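Aug 15, 2024

Okay, so the tomatoes won. I said in June that I was going to keep up with them this year and I have not kept up with them. Every flat surface in the kitchen has tomatoes on it, the good bowl is full, the bad bowl is full, and this morning I had to move a row of them off the windowsill just to get at the latch. I love them! I also kind of want them out of my house.

Went to Palacios for jars because the hardware store was out of the pint size (in August, who runs that place). Palacios had pints but only the wide-mouth ones, which cost more and use the lids I don't have, so then I had to buy lids too. There goes the money I was saving for the bathroom fan. While I was in there I ran into Aurelio Ventura in the vinegar aisle and we stood talking for way too long about whether you can freeze tomatoes whole. He says yes, skins and all, just throw them in a bag. I've always been suspicious of that but I did a bag when I got home, so I guess we'll find out in the winter.

The sauce took all afternoon. I used Mom's recipe, the one on the card with the grease spot right over the oven temperature, except you don't need the oven temperature so I don't know why it's even on there. Onions first, way slower than you want to, then the tomatoes, then you leave it alone. I'm bad at the leaving it alone part. I kept lifting the lid and stirring and turning the heat up and turning it back down, and at one point I wandered off to answer an email and came back to that smell. Caught it in time, I think. There's a brown patch on the bottom of the big pot that I have filled with water and am not looking at tonight.
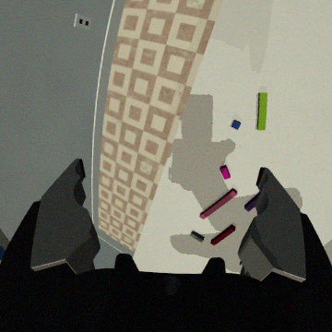 Jovita Bermúdez called while I was ladling and told me I was putting in too much sugar, before I'd even said I was putting in sugar. A pinch, she said, a pinch for the whole pot, and if it still tastes sharp then it needs salt. I had put in a good bit more than a pinch. I added salt and she was right, which I told her, and she was very pleased with herself and stayed on the phone another half hour telling me about her sister's porch.

So the jars are cooling on the towel now and I keep stopping to listen for the pops. Two of them haven't gone yet. I'm going to give them till morning and if they don't seal they go in the fridge and we eat pasta all week, no great hardship. I forgot to leave enough room at the top of one and it leaked all down the side in the water bath, what a mess, the whole canner went pink.

Still need to: return Remedios Barredo's food mill (I've had it since June, she's been so nice about it), pick the basil before it flowers, and figure out the zucchini situation. There's one behind the fence I missed and it's the size of my arm. Maybe bread? I don't even like zucchini bread that much, but I hate throwing it out.

My feet hurt and my hair smells like onions. Oh! Another pop just now. One left.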